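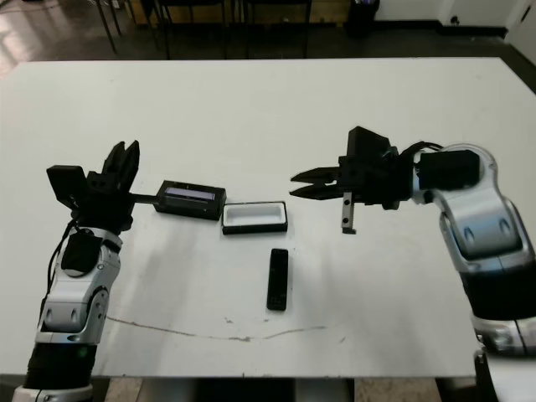 A black box with a long pale window on top. Next to it, a shallow white tray with a thin black rim.

Boxes, Trays and Ridges: Why Small Things Are Shaped the Way They Are
Taveo Kids Explainers, February 26, 2026

Look around your room. Alarm clock, calculator, game controller, maybe a thermometer on the wall. Most of them are boxes. Small boxes, dark or white, with a window in the top or front and some bumps or lines somewhere.

Why? Who decided?

Well, lots of people, over a long time. Each shape does a job. This page is about three shapes: the box with a window, the shallow tray and the block with ridges. Grab something small from a drawer and follow along.

The box with a window

First, the box part. The outside of a gadget is called the case. Sometimes people say housing, same idea – a little house for the parts inside. Wires and circuit boards don't like dust. They don't like juice or crumbs either. They really don't like being sat on.

A case is usually made in 2 halves. Top and bottom. They snap together, or tiny screws hold them. Turn over an old remote (ask first!) and look for a thin line running all the way around the side. That's where the halves meet. It's called a seam.

Now the window. If a gadget wants to tell you something, you need to see in. So the case gets a hole, and the hole gets a clear cover or a screen. Long skinny windows are good for a row of numbers or a line of words, like on a calculator. Square windows are better for pictures and maps.

Lots of little screens are LCDs. It stands for liquid crystal display. Inside is a very thin layer of stuff that can twist light. Give one spot a tiny bit of electricity and that spot goes dark. Put the dark spots in the right places and you get an 8. Or a 3. With no dark spots at all it just looks pale and plain, sort of gray or greenish or blueish.

And the dark frame around the window? Next to black, a pale window stands out. Your eyes go right to it. Try it: cut a rectangle of white paper, put it on a black book, then on a white sheet. Easy to spot on one. Not so easy on the other.

The shallow tray

A tray is a box that gave up on being tall. Low walls, flat floor, no top. Or it might be half of something – plenty of things that look like trays are really lids turned over, or the bottom of a case waiting for its top. Sometimes you can't tell just by looking.

What low walls are good for:

Stopping things from rolling off. Beads, screws, marbles, peas.
Letting your fingers in. Try picking one bead out of a tall cup. Then out of a jar lid. Lid wins.
Letting you see everything at once.

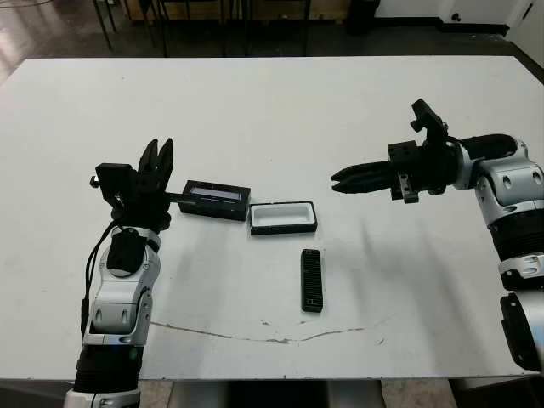 Pale panel on the box, bright white inside the tray, and ridges all along the smaller block. It's easy to tell the three apart.

The white inside is useful too. Small dark parts show up on white. If you ever lose a black screw on a black rug you will know why this matters. Watch repairers often work over something light colored for the same reason, and so do people who build model planes.

Walls can be thick or thin. Thin walls save material and weight. Thick walls don't bend so easily, and they give you something to hold on to. Press gently on the side of a yogurt cup, then on the side of a lunch box. Feel the differnce?

The block with ridges

This is the fun one. Run your fingernail over a comb. Zzzzip. All those little lines in a row are ridges, and the low parts between them are grooves. Same zip on the edge of some coins, on a bottle cap, on the battery door of a remote.

Ridges do different jobs on different things, and you often have to know what the thing is before you can say which job. Here are some of the main ones.

Grip. Smooth things slide. Ridges give your fingers something to push against. Bottle caps have them all the way around.

Cooling. Some electronics have metal ridges called fins. Heat moves from the metal into the air, and ridges make more surface for the air to touch. More surface, faster cooling.

Letting sound or air through. Some lines have slots between them, like the front of a speaker or a vent in a car.

Holding things apart. A dish rack keeps plates from leaning on each other. A toast rack too.

Strength. Cardboard has a wavy layer hidden in the middle. Peel one corner of an old box and see. Flat paper flops, wavy paper doesn't.

So if you find a ridged block and have no clue what it's for, you can be a detective. Does it have holes between the ridges? Is it metal? Would something thin fit in the grooves? Write down your guesses and then go ask somebody.

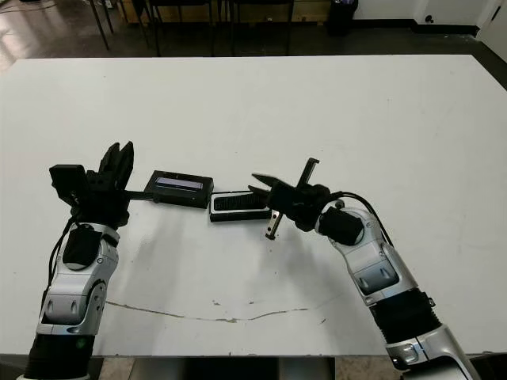
Side by side: what the light does

Put a ridged thing next to a smooth thing and look at the tops. The pale smooth window and the dark ribbed top up there look nothing alike, even though both objects are black and both are low and small. Ridges make tiny shadows, lots of them in a row, so you see stripes. A flat top has none of that.

You can check this at home with a flashlight. Lay a comb flat on white paper. Shine the light from straight above. Then bring it down low, to the side. The shadows stretch out! Now do the same with a playing card. Boring, almost no shadow at all.

Laying things out

People who put small things together usually set the pieces on a table first. A light table, good lighting, space between the pieces. Then you can see what you've got. It works for jigsaw puzzles, for building bricks, for a bike pump you took apart and now regret.
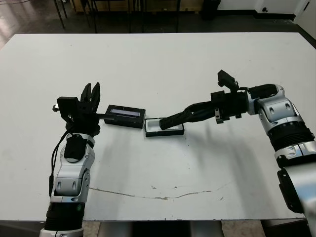 The box and the tray lie close together on a big white tabletop. Look for the scuffs and the long thin brownish line running across it.

Tables that get used get marks. Scratches, specks, stains that never come off. White ones show all of it.

Try it: make your own layout

You need 5 small things from around the house and a big sheet of white paper. One should have a window or a screen. One should be tray shaped. One should have ridges. The other two, up to you.

Set them out so nothing is touching.
Draw around each one with a pencil.
Take everything off and mix it up.
Now ask someone to put each thing back on it's outline.

Too easy? Use a timer. Our best time at Taveo was 41 seconds, and that was with a stapler that kept getting put down backwards.

Words to know

Case: the outside shell of a gadget.
Seam: the line where two parts meet.
LCD: a kind of thin screen, found in calculators and clocks.
Rim: the edge around the top of a tray or cup.
Ridge: a raised line.
Groove: the low part between ridges.
Fins: ridges, usually metal, that help something cool down.

Next up in February: zippers. How the teeth hold on, and what to do when one gets stuck. Bring a pencil, you'll need the lead.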